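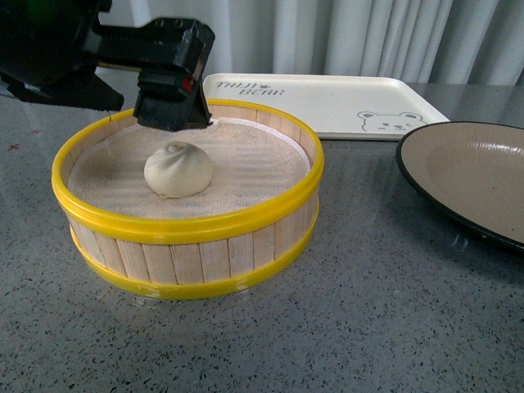

Home Notebook Routes Lodges Archive

Thu 9 January
Reading time: 2 minutes

Transfer times, second go. Petkov want us to drop our own road notes and quote clients from their planner. I ran it against the driver logs for December, 108 transfers, all lodge to lodge or airstrip to lodge. I left out anything with a flight in the middle.

First thing that bothers me: the planner gives one time per road. Same answer for a dawn start and an after-lunch start, same answer for dry ground and the day after a storm. On the tarred stretches it is fair enough. Off them it looks like somebody took the distance and divided it by a hopeful speed.

Worst of the lot is the Floltetti airstrip to Fenent camp. The planner is short by up to 3 hours. A few of those logs include a game drive on the way, and drivers don't always note when they stopped for a leopard, so I can't put all of it down to the software. Still wouldn't quote it to a family with small children.

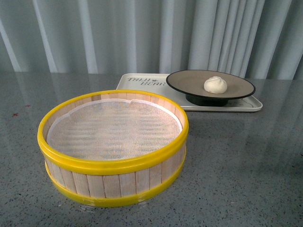
Nisau wrote back that the logs are no better than the planner, as their drivers fill them in at the fuel pump from memory, and that they would sooner we asked them for each road by month. Fair point on the memory. Less sure about the asking: last time we got "half a day, depending" for every road on the sheet.

Tried splitting the logs by start time. Early starts agree with the planner better than I expected. Afternoon ones are all over the place, and the gate queue is my guess, though nothing in the logs says so.

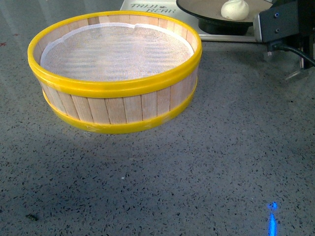

The long overland loop, 689 km by our map, comes out shorter in the planner. It sends the vehicle over a river crossing our own notes mark as closed in the rains. Asked Petkov where their road data is from. Answer was "several trusted sources". Asked which. No answer yet.
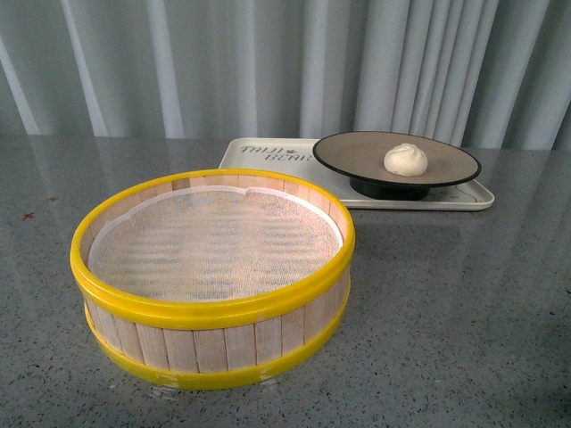 Round sieve, wooden slats and yellow rims, white mesh.

For now: keep our road notes. Planner times all right for tar, with the word "estimate" left in the quote. Nothing off tar goes out without Nisau seeing it.

To do
- ask Nisau for gate-in and gate-out times on the Fenent road
- rerun without the game-drive transfers
- check if the 2 Floltetti airstrips are muddled in the planner. The pin looks wrong to me

Recent entries
Do the green-season rates hold up?
Luggage limits on light aircraft, again
Fenent: which tents are near the generator
Child ages, lodge by lodge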